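Questions about the Nandcombe demonstration set, collected from the sign-up mailbox and the Saturday sessions. If yours is missing, write to the set desk and we will add it.

## General

**What is the Nandcombe set?**

A collection of simulated robot demonstrations recorded by people working from home or from our room at Nandcombe. Each demonstration shows one short handling task from start to finish. The set is used to train a policy called Sostura, which learns to choose arm and gripper motions from camera views and joint readings.

**How big is it?**

The current release has 2,586 demonstrations. Of those, 1,411 are pick-and-place tasks. The rest are pushing, standing a part upright, and insertion. We stop adding to a task when it reaches 2,000, so pick-and-place is still open.

**Who runs it?**

Clemero runs the recording software and the review. Greco is the name of the simulator build. You will see both names in the menus.

**Do I need a robot?**

No. Everything is recorded in Greco. You need a computer that can run it smoothly and either a 3D mouse or a supported hand controller. Keyboard control works for practice but we don't accept keyboard recordings, as the motion comes out in steps.

## Recording

**What counts as one demonstration?**

One attempt at one task. Recording starts when you press Begin and ends when you press End. If you press Reset in between, the attempt is discarded and you start again with a new layout.

**Which views are saved?**

Two: a fixed view of the work area and a wide view from the gripper. Joint positions, gripper opening and your controller input are saved with the same clock. You can't turn any of them off.

**Why does the gripper view look so bent?**

Greco renders it with a fisheye lens model. Straight edges near the rim come out curved and the corners are black. A narrower view lost the target too often during the approach, so we went wide and kept it that way for every task. Please don't crop or straighten the images before upload. The training code expects them as rendered. 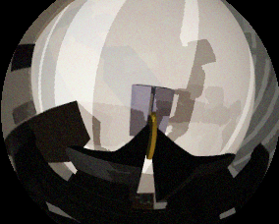 *Gripper view in Greco: yellow rod in front of the lavender-gray block, gripper housing below.*

**The gripper hides part of what I'm working on. Is that a problem?**

No. Some overlap is expected in this view, and the policy has to work with it too. Use the fixed view to check your height. If both views are blocked at the same time, back off a little and come in from another side.

**How fast should I move?**

At a steady pace you can control. Very slow recordings fill up with frames where nothing happens. Very fast ones tend to knock things over. Pauses of a second or two are fine.

**Should I redo an attempt if I fumble?**

Not if you recover. A missed grasp followed by a good one is useful, and we would like more of them. Redo it if an object leaves the work area or if the simulator freezes.

**Can I fumble on purpose?**

Please don't. Staged mistakes look different from real ones and reviewers usually reject them.

**Can I change the colors or the room?**

No. Colors, lighting and background are set by the layout file. A new layout loads after each saved attempt. If you get one where the target can't be reached, choose Skip and tick "unreachable". Skips don't count against you.

## Upload and review

**How do I upload?**

Open the Sessions tab, select the attempts you want to send and press Submit. Uploads resume after a dropped connection. Keep Greco open until the status reads Received.

**How long does review take?**

Usually under a week. May was slower because the insertion tasks were all checked twice.

**Why was my attempt rejected?**

The reason is listed next to the attempt. The common ones:

- the task was not finished when recording ended
- the two views are out of step with each other
- the wrong task label was chosen
- the software version was out of date

A wrong label can be fixed without recording again. Use Relabel and resubmit.

**What happened to the first batch?**

The first 1,072 attempts were recorded with an older gripper model and are kept in a separate folder. They are not part of the 2,586. You can download them, but don't mix them with the current release.

## Use of the data

**Can I use the set in my own project?**

Yes, for research and teaching. Name the set and the release you used. For anything commercial, ask first.

**Can I withdraw my recordings?**

Yes, until the release they belong to is closed. After that we can remove them from the next release, but copies already downloaded stay as they are.

**Is my name attached?**

Only an operator number. It lets people group recordings by operator when they split the data.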